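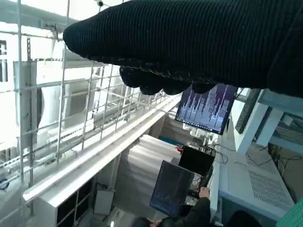

# Preguntas frecuentes: alquiler de salas de trabajo Kammont

**¿Quién puede reservar?**
Cualquier persona mayor de edad con cuenta en Kammont. Las empresas pueden registrar varios usuarios con una sola cuenta.

**¿Con cuánta antelación hay que hacerlo?**
Hasta 15 días antes. El mismo día también se admiten reservas si queda sala libre – conviene llamar.

**¿Cuál es la duración mínima?**
4 horas. Las ampliaciones se piden en recepción antes de que acabe el turno.

**¿Qué diferencia hay entre la sala Tanier y la sala Kofler?**
La Tanier se alquila por turnos y está pensada para equipos pequeños. La Kofler se reserva por jornada completa e incluye proyector.

**¿Se paga fianza?**
Solo en la Kofler. Se devuelve a la misma tarjeta cuando se entrega la llave.

**¿Puedo cancelar?**
Sí, gratis hasta la víspera. Después se cobra el primer turno.

**¿Se puede comer dentro?**
Bebidas con tapa, sí. Para comer está la cocina de la planta baja.

**¿Cómo pido una factura?**
Desde la cuenta, en el apartado «Pagos». Si cambian los datos fiscales, hay que avisar antes de emitirla.

**¿Hay aparcamiento?**
No tenemos plazas propias. El más cercano es el de Damport, que es de pago.

**¿Con quién hablo si tengo un problema con la reserva?**
Con Aoife Doherty, en recepción. Para contratos de larga duración, con Colton Pelletier.

Última actualización: 2025-09-11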